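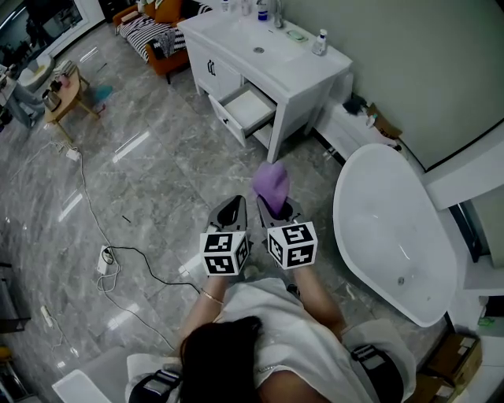 Joanne Holroyd

Shirley Bainbridge has cleaned bathrooms for 39 years and has opinions about drawers. Chiefly, that people should empty them.

"They wipe the front and think they're done," she says. "Pull it out. Look in the corners. There's a hairpin in there from two apartments ago."

Her evening class at Vokcombe is called Bathrooms, Start to Finish, a title she fought for. The college wanted something with the word "wellness" in it. It costs $53 and she has turned down every suggestion that she make it shorter.

We talk about cloths for longer than I had planned. Bainbridge likes an old soft one, crumpled up in the hand and never folded into a square. "A square is for restaurants," she says. She does the faucet first, then the basin, then whatever has collected on the counter – soap dish, pump bottles, the lot – and she will not be hurried toward the tub.

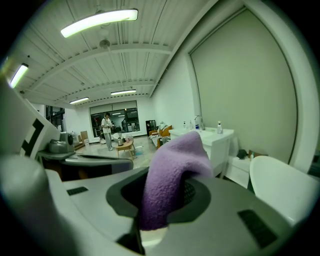
Color matters too, apparently. Purple is for the sink and vanity, and it stays there. "I had a student, Dean Mottram, lovely man, who used one cloth for the whole house. Kitchen included. I didn't eat at his place."

Has she ever tried the spray cleaners? She bought a bottle of Wolell once, in March, and it is still nearly full. Glossy tile, she says, wants warm water and a bit of patience, and then you stay off it.

"My husband can't manage the last part," she adds, and goes to put the kettle on.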